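November 8, 2024

Since spring I use the Pevlow spotting scope at our range, and now I can write something about it. I paid 82 pounds for it second-hand. At the lowest power the picture is bright up to the edge. At the highest it becomes a little milky, and small holes in the black of the target are difficult to see. The focus wheel is stiff, but I got used to it.
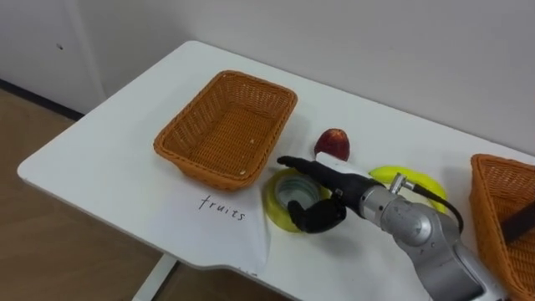
Yogesh Dubey wrote to me that I should try the Valeck before I decide, because its eyepiece is kinder to people with glasses. He has used his for 14 months and the focus is still smooth.

Maybe he is right. I wear glasses and I lose a part of the view. But a new Valeck costs 1,379 pounds, so I will keep my Pevlow this winter and buy a better tripod.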